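## 4. Your first row of stitches on the practice pad

I wrote this part last because I kept changing my mind about it, so bear with me.
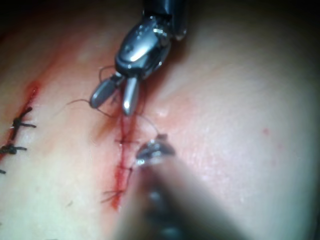 By now you should have the pad clamped in its Braketti tray and your thread cut. I like 50 cm lengths. Longer sounds thrifty, but you'll spend the evening untangling it (ask me about my first one at Birthorpe!).

1. Pick one of the cuts already in the pad. If you're making your own, keep it short and stop before you reach the mesh backing.
2. Start at the far end and work towards yourself.
3. Hold the needle two thirds of the way back from the point and go in square to the surface. Turn your wrist and let the curve do the work.
4. Come out the same distance from the cut on the other side, then pull the thread through slowly until you've a short tail left.
5. Wrap twice, catch the tail, and lay the knot flat. Wrap once the other way, and once more back again.
6. Snug it down until the edges just meet. If the surface puckers, you've gone too far, so snip it out and have another go.
7. Trim the ends and move along.

**Note:** dark thread is a pain to follow once it starts looping about. I park the loose end well off to one side before each knot, and a lamp set low helps no end.

**Caution:** never grab the needle by its tip, and don't go fishing for a dropped one with your fingers. Use the magnet from the Bellamy box.

**Caution:** the pads are for practice only, and so is the thread. Neither is sterile.

When a cut gets ragged, turn the pad round and use the other side. Mine managed 21 rows before I had to order another from Prelham.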